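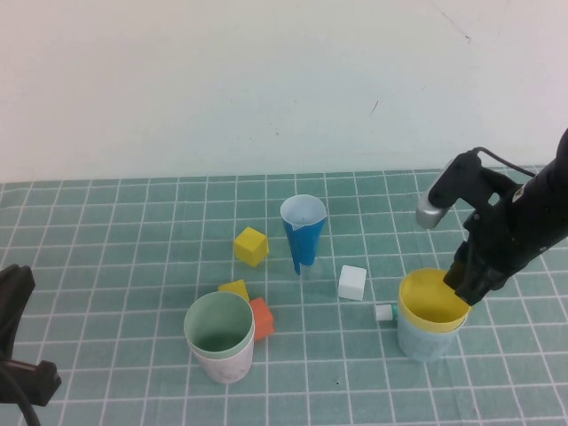 Zendow N4 finger gripper

Slim black finger for cups, cubes, small light stuff. Goes inside the rim or outside, your pick.

Weight 89 g. Stroke 22 mm. Fits Fedden and Ouellet small arms, adapter plate in the box.

We ran it against the Nirniser two-pad, 202 picks each, same cups and blocks on the grid cloth. Zendow better on nested cups, Nirniser better on cubes. Full table comming in November.

In the box: gripper, plate, 4 screws, cable. Camera mount sold seperately.

In stock. Orders in before noon ship same day.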